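6 min read

The lazy Susan my grandmother kept on her kitchen table squeaked on every turn, and for most of my childhood that squeak meant somebody was after the jam. I thought about it a good deal this spring, when I finally gave in and cleared out my own kitchen, a job I had been putting off since we moved to Ellell and shoved everything we owned into the nearest cupboard with the door half closed.

I should say that I am not a tidy person. I come from a long line of people who keep string. When my neighbor on the Trivport road told me she had done her whole pantry in one Wednesday, I smiled and said how wonderful, and went home and looked at my spice shelf, where I own 2 jars of cloves and have never, as far as I can remember, cooked anything that needed one. 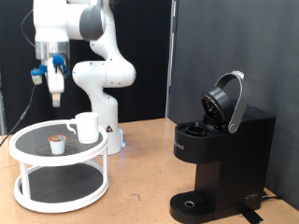 So I began with the spices, figuring they were small. Oh, what a mistake! Spices are where a family keeps its good intentions. There was the saffron from an anniversary trip, and the mustard seeds from the winter I was going to make pickles, and a tin of something brick red with a label in my mother's handwriting that had faded past reading. I opened it and it smelled like her Sunday stew, very faintly, the way a coat will smell of somebody. I put the lid back on and moved it to the windowsill, and that was the end of the first morning's work.

The second morning went better. I pulled everything out onto the table, wiped the shelves down with vinegar and warm water, and made myself put back only the things I reach for in an ordinary week: salt, pepper, cumin, the good paprika, oil, the honey that always needs its own saucer. Everything else had to argue its case. The cake sprinkles won theirs (we have a birthday coming in June), and so did the fish sauce, though it now lives at the back where it can think about what it did to the shelf paper.

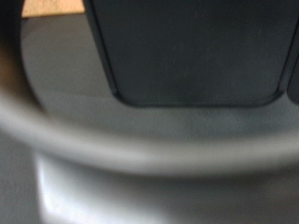

Kakakhel

My grandmother would have found all this fuss very funny. Her kitchen in Verkden was hardly bigger than a closet, with one window over the sink and a stove that leaned, and she fed whoever came through the door. She had no pantry to speak of. What she had was that table, and the turning tray in the middle of it, and whatever was on the tray was what we were eating that season. In summer it was pickles and radishes and a dish of butter going soft. In winter it was the jam, and a bowl of walnuts with one nutcracker that we all fought over.

I used to think she kept it that way because she had so little room. Now I think she just liked to see us reach. You had to stop talking for a second when you wanted the salt, and look around to be sure you weren't about to carry off somebody's butter, and then give it a gentle turn. My cousins and I gave it ungentle turns when she left the room, and there is a spot on that ceiling I will not go into.

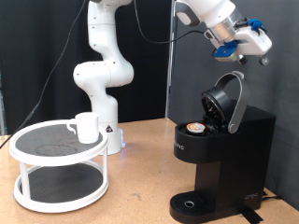 Photo: Trivport Features

When I was done with the cupboards I went looking for a turning tray of my own. I had seen a lovely one in a shop window, walnut, priced as though it had come with a house attached, and I walked on by. The one I brought home came from a church rummage sale and wobbles a little. I sanded it on the back steps, rubbed in some mineral oil, and left it by the door overnight because I couldn't stand to stop looking at it.

It sits in the middle of our table now with the salt, the honey and my mother's tin. My husband says it takes up too much room, and then he turns it to get to the honey. It doesn't squeak yet, but I'm told that comes with time.

Comments

radishqueen
We had one too, and the ceiling story made me laugh out loud. Ours was gravy.

porchlight_ellell
Put a drop of mineral oil on the bearing and it will never squeak. Or leave it alone if that's what you're after!

M in Verkden
I still have my mother's cloves. I can't explain it either.

Get our weekend reading in your inbox. By signing up you agree to receive our newsletter. You can unsubscribe at any time.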